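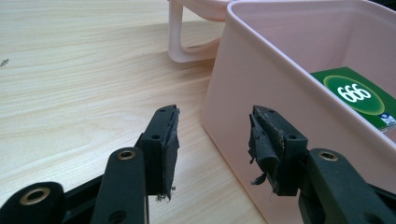 Sorting Week at the Flostine Toy and Game Library

2025-08-26

If you have stopped by the Flostine over the past couple of weeks, you will have noticed that the shelves along the back wall look a good deal barer than usual, and that most of what used to live on them has moved onto the tables. We are in the middle of our late summer sort, which comes around every year just before the school-year hours begin, and I always mean to write about it beforehand and always end up writing about it halfway through, with a cup of coffee going cold next to me and a pile of stray dominoes at my elbow.

The big change this year is the pink bins. For as long as I have been doing this newsletter we have kept our card sets and loose pieces in whatever came to hand: shoe boxes, cookie tins, a hatbox with no lid, and (for one very long winter) a roasting pan. It all had a certain charm, but it was miserable to put away. In February we finally set aside a little money for matching storage, and after a lot of back and forth over color we settled on a soft pale pink plastic. I was firmly in favor of gray, I will admit, and I have come around completely. They are smooth inside, they have nice rounded corners that don't collect crumbs, and the rolled rim is kind to your hands when you are carrying a full one across the room.

We have been working at the light wood table near the window, where you can spread things out and see them properly. One bin at a time is the rule. You take everything out, wipe the bin down, look over each piece, and only then does anything go back in. It sounds slow and it is slow, but last year we tried doing four shelves at once and it took us until October to find both halves of the farmyard puzzle.

Cards are the part I enjoy most. The printed ones go in standing up along the wall of the bin where they will fit, so that little hands can flip through them without bending the corners. A good many of you have asked after the big green card with 666 on it in white, and I am happy to report that it is safe and sound in a pink bin of its own. It has been a favorite with the younger crowd for ages, mostly, I think, because the numbers are so large and so bold that even a child who is only just learning them can shout them out from across the rug. If you have any others at home that look like they might belong with ours, please do slip them into your bag the next time you come by. There are no late fees and there will be no questions, and I say that as a person who found a library spinner in her own kitchen drawer this spring.

A few things have changed places, so let me try to set them down while I remember. Number and letter cards are now on the low shelf, where the picture books used to be. The picture books have gone over by the reading chairs, which makes so much more sense that I can't think why we waited. Wooden train track is still under the window, and so is the basket of engines. The Kun building sets have moved up one shelf on account of the very small pieces, so please ask at the desk and we will bring one down for you. The Otorlow puzzles are being counted and won't be going out on loan until that is finished. We have 50 of them, if you can believe it, and so far 3 are short a piece.

When you bring a set back, it would be a great help if you could tip it out at home and have a quick look through before you pack it up. We check everything ourselves, of course, but it is a lot easier to find a missing card under your couch when you are standing next to the couch. If something is torn or bent, just tell us. We have plenty of tape and a decent supply of patience, and a good deal can be mended in an evening.

We could still use some extra hands. The next sorting afternoon runs from 2 to 5, and you are welcome for all of it or for just as long as it takes to do a single bin. Children can come too, and they are often much better at matching cards than the rest of us. There will be lemonade on the side counter (please keep it on the side counter!) and probably the oatmeal bars again, as the last batch disappeared before I got to them.

We are also looking for small zippered pouches, clean jar lids for sorting, and any spare dice you can part with. Leave them in the box by the front door.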